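Notes pour l'intervention - soin du bois clair à la maison

Bonjour à toutes et à tous, et merci d'être venus si nombreux un soir d'avril. (Saluer Jadwiga Pawlak, qui m'a soufflé le sujet.)

Commencer par la question qui revient toujours : faut-il huiler ou vernir ? Prendre son temps - les gens aiment raconter leur table, et ils ont bien raison !

Rappeler qu'on ponce toujours dans le sens du fil, en 3 passages, sans appuyer.

Diapo 4, laisser regarder un moment :
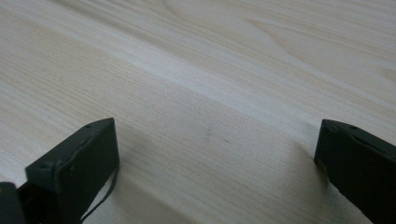 Bois clair, veinage en arches et reflet en travers.

Demander à la salle où irait le premier coup de chiffon, puis passer la parole à Cyprian pour les huiles.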